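About Warnis Customs Services

Warnis started with a phone call from a man whose olive oil was stuck on a dock. Rochelle Ormsby was working the front desk at a freight forwarder back then, and she wasn't a licensed broker yet, but she stayed on the line with him until nearly nine at night reading through his paperwork one page at a time. The trouble was a country of origin statement that said one thing on the invoice and another on the packing list. He got his olive oil, and he called her again the next month, and then he told his cousin, and by the time Rochelle had passed her broker's exam she already had a little list of people asking when she was going to open her own shop.

So she did, in two rooms above a tile store, with a secondhand fax machine and a filing cabinet that only opened if you lifted it a bit first. (We still have the cabinet! It holds the coffee filters now.)

These days we look after 149 importers, most of them small and family-run, and we're proud of every one. Some bring in a full container every week. Some bring in one pallet of hand-painted plates every August and we don't hear from them in between, except for the holiday card. We treat them the same way, and if you call you'll get a person who knows your file.

What we do all day

Mostly we help goods get across the border legally and without surprises. That means classifying what you're bringing in, working out the duty, filing the entry, and answering the questions that come back. We also spend a good deal of time on the less cheerful side of the trade, which is helping honest companies stay clear of the dishonest ones. Smugglers like to hide behind a good name, and an importer with a clean record can find that somebody has borrowed their paperwork or slipped a few extra cartons into a shared load. Birutė Kivi runs our compliance desk and has a real nose for a shipment that doesn't add up. She teaches a free morning class on seals, weights and supplier checks, and you don't have to be a client to come. Bring a sweater, the room is chilly.

Who you'll meet

Kelly Assunção handles food and farm goods and is the one to ask about permits. Olanrewaju Uzor looks after machinery, electronics and parts, and he will happily talk to you about tariff headings for as long as you'll let him. Mireille Rolland answers the phone, keeps the calendar, and knows which of us is really at lunch.

Getting started

There's no fee for a first conversation. Send us your commercial invoice, your packing list and a plain description of what the thing is and what it's for, in your own words. If you've had a shipment held or a penalty notice, please send that too, even if it's embarrassing. We've seen plenty of them and we would much rather read it early.
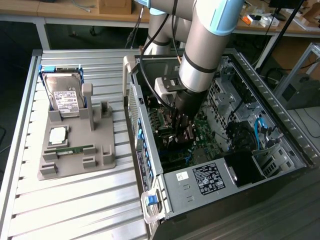

New clients sometimes ask whether they're too small for us, and the answer is no. Our simplest entry filing is $80, a full review of your product list is $200, and we'll tell you before we begin if we think you can do without either one. Call any weekday and ask for Mireille.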